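Povalum Bun Task: Questions I Keep Getting

I run the collection table for Povalum, the steamed bun part of the Torkeck kitchen set. Mail about it comes in from people who want to use the data, people who want to record some of their own, and my aunt. I've pulled the questions that come up most into one page. If yours isn't in here, write to the project address and I'll add it the next time I sit down with this thing.

What is the task, start to finish?

There are two versions. In the loading version, the lid is already off and lying on the table, the buns are on a plate to the right of the steamer, and the arms move them one by one onto the steaming tray. In the unloading version the buns begin on the tray and end up on the plate. Both versions have four buns. A separate set of short clips covers only the lid, on and off, and I keep those in their own folder so people can skip them if they want.

How many examples are there?

The current release has 1196 episodes that passed review. Of those, 596 are loading and the rest are unloading. The lid clips aren't in that number. I get asked about this a lot because an older readme gave one total for everything, and that was my doing, sorry! Go by the index file in the download.

Who moves the arms?

A person does, every time. We use a pair of leader arms that the operator holds, and the two arms at the table follow along. Nothing in the released episodes was driven by a trained policy. We do have policy runs, but they live somewhere else and they're a lot less pretty.

What camera views do I get?

Three streams: one from the head and one from each wrist. They're saved separately with a shared clock, at 30 frames a second. The wrist views are the ones I'd look at first if you're new to this, mostly because they teach you how little the robot gets to see when it's in close. From up high you always know where the plate is. Down at the wrist you might get the side of the steamer, a lot of wall and your own fingers.
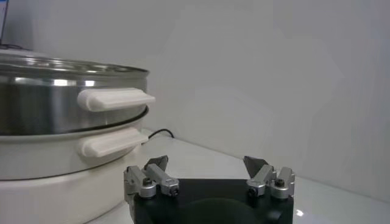 Wrist view beside the steamer, lid on, fingers open.

Can I train on the head view alone?

You can, and people have. In our own tests it did fine at getting near a bun and badly at the last little bit, where the fingers have to go down on either side without squashing anything. If you only have room for two streams, I'd keep the head and the right wrist. The right arm does nearly all the bun handling in this set.

Why buns?

Because they're soft, they're round, they're all slightly different and they stick to things! We started Povalum after a long stretch of hard objects (cups, boxes, those little plastic bricks) and every model we trained had learned to squeeze as hard as it liked. A bun won't let you get away with that. Squeeze a raw one and you leave two dents that stay there for the rest of the episode. I like that about it. The mistake sits right there in the recording where a reviewer can spot it.

Also the team at Camargo, who we share the format with, already had a rice task and a noodle task, and I wanted something that would slot in next to those.

How do you set up the table before an episode?

Pretty plainly. Steamer in the middle, handles out to the sides, plate on the right, lid flat on the left with its handle up. The arms go to their ready pose, left one low near the lid and right one out by the plate. Then whoever is resetting steps back and says "clear," and the operator starts recording.

We don't use tape marks on the table. Early on we did, and the steamer landed in almost the same spot every time, and then the model fell apart if you nudged it over by the width of a thumb. Now you put it down by eye and that's that. The same goes for the plate. Put it where you'd put it if you were cooking.

For an unloading episode, spread the buns out on the tray with gaps between them. The fingers need somewhere to go, and two buns that touch will come up as a pair more often than you'd think.
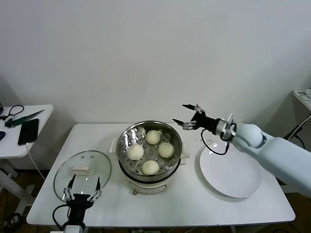
Once the tray is set, leave it alone. I've watched plenty of people (me included) reach back in to fix one bun that looked a bit off center, and then the start of the recording has a hand in it and has to be thrown out. Off center is fine. Off center is good, even. The only starting layouts we turn down are buns touching each other, buns leaning on the rim, and a plate so far out that the right arm can't reach the far side of it.

Does the order of the buns matter?

No. The operator picks whichever one they like. We did ask people not to use the same order every single time, and the index has a column for it so you can check the spread yourself. One of our operators loves to start at the back and work forward, and you can really see her in the numbers.

What counts as a good episode?

All four buns get to where they're going and they're resting flat when the arms pull away. A fumble along the way is okay as long as the operator recovers from it. In fact I want some of those. If a finger slips off, and the operator backs up, opens and tries again, please keep it. Models that have only watched clean grabs have no clue what to do after a bad one.

What gets an episode thrown out?

Here are the usual ones:

A bun goes on the floor.
Somebody's hand comes into view after recording starts.
A gripper shoves the steamer hard enough to slide it.
One of the three streams drops out.
The operator stops for longer than 40 seconds.

A bun that tears isn't an automatic no. The reviewer marks it "damaged" and it goes in with that label. You can filter on the label if you're after tidy ones only.

How should the operator pick up a bun?

Come in from above, fingers open wide, and slow down before you get to the bun instead of when you're touching it. Close until the bun just starts to give, then lift straight up a little before you go sideways. New operators want to swing across right away because it looks smooth, and that's how you catch the plate's edge or the rim of the steamer.

Watch the neighbors too. With four buns on one plate, your open fingers are easily wide enough to bump the one next door while you're looking at the one you want.
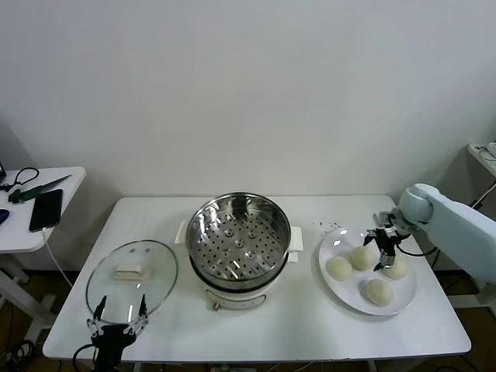
The other thing I tell people is to keep the left arm still unless they need it. It's tempting to fiddle. But every little twitch of the left arm goes into the recording, and the model can't tell that you were just bored. Park it by the lid and forget about it until the episode ends.

How long until a new operator gets decent at it?

Most people are okay by the end of their first afternoon. We have everybody do a batch of practice runs that get deleted, and nobody's first real session counts until a reviewer has gone through it with them. The folks who pick it up fastest aren't always the ones who play video games, by the way. Our best one came from cake decorating!

Is the steamer turned on while you record?

No. It's a regular kitchen steamer but we don't run it with the arms nearby, and there's no water in the base during episodes. I'd ask you to do the same if you're recording your own. Steam and wrist cameras don't get along, and I'd rather not think about what it would do to the cables.

Do you tidy up the background?

Not much. There's a small side table with things on it and there are cables around the place, and we leave all that alone between episodes. We wipe up flour and stray bits when somebody thinks of it, so some recordings have crumbs on the table and some don't. If your model is thrown by a crumb I'd say that's worth finding out now.

Do the episodes come with written instructions?

Each one has a single plain sentence, like "put the buns in the steamer" or "move the buns to the plate." There are several wordings of each, written by different people, and you'll see a couple where somebody called them dumplings. I left those in. People do say that at home.

We don't have step by step labels for the full set. A small part of it has start and stop times for each bun, made by hand at the Terkport office. More of that is coming, slowly. It's tedious work and I only ask for a bit of it at a time.

Can I add my own recordings?

Yes please! You don't need the same steamer or the same arms, but you do need two arms, a head view and both wrist views, and the files have to pass the checker in the tools folder. Send over 30 episodes at once if you can, as smaller batches take me just as long to look through. Change up your plates and your table if you have others. We have an awful lot of white on white in here (white plate, white table, white wall) and I'd love to see some color.

What do I do if the checker says my clocks don't match?

Nine times out of ten it's one wrist camera that started late. Restart all three streams together, record a short test and run the checker on that before you do a whole session. If it still complains, send me the log file and the test clip. Please don't trim the videos by hand to make them line up, it makes the arm positions wrong in a way that's very hard to spot later.

Can I use it for a class?

Sure. There's a smaller download with 40 episodes in it that fits on an ordinary laptop, and it has both versions of the task. Two teachers have used it so far and both told me students went straight for the failed grabs, which are tagged "retry" in the index if you want to find them fast.

When is the next release?

I'm aiming for May. It'll have more unloading, more wordings and, if the Terkport folks have time, start and stop times for a bigger chunk of the set. The download address will stay the same, and the old version will stay up next to it.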